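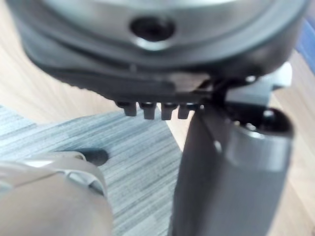 I have been using Pellness for a little over a year now, mostly in the evenings after supper, and I keep meaning to write something about it for the other people who spend their free time poking around in city records. There are more of us than you'd think! If you've ever downloaded a spreadsheet of street tree permits from your town's website and then had no idea what to do with it, this review is for you.

Pellness is a desktop program that opens the kinds of files cities put out (tables, maps, those odd zipped folders with six things inside) and lets you sort, filter and plot them without writing any code. I paid for the home license. There's a free version too, but it stops at 600 rows, and I have never met a city table that small except for the list of public drinking fountains in Hawthorne, where I live.

My first real project was the Hawthorne sidewalk repair requests. The file has 3185 rows, and whoever typed it in over the years had many different feelings about how to write "Avenue." Pellness has a cleanup screen that gathers up spellings it thinks belong together and asks you to say yes or no to each group. I sat there with a cup of tea and went through 37 groups, and it was oddly pleasant, a bit like sorting buttons. It got a couple wrong (it wanted to merge Lundy Street with Lund Street, which are on opposite sides of the river), but it asks first, so no harm done.

The maps are lovely. You drop in a column of addresses, wait a bit, and there are your dots, and you can color them by department or by year or whatever you like. I made one of repair requests by month and took it along to our neighborhood meeting, where it got passed around the table and came back with a coffee ring on it. I consider that a success.

Now for the grumbles. Dates are a mess. If a city writes the day before the month, Pellness guesses, and it guesses quietly, so half my April requests ended up in other months before I noticed. You can fix it under Column, then Type, then More, but I do wish it spoke up. Printing is fussy as well. My legend kept sliding onto a second page until I turned the paper sideways.

I did try Lundo for a few weeks, which a lot of people like. It's faster, and it runs in the browser, so there's nothing to install. But it wants you to make an account before you can open so much as a bus stop list, and the cleanup tool is much plainer. If your files are already tidy, you might prefer it.

The help pages are written by someone patient, and I got an answer to my date question on a Thursday night, which surprised me.

The home license was 25 dollars and covers two computers. I'd buy it again. Next up is the Flultano library checkout data, assuming I can get the thing to unzip.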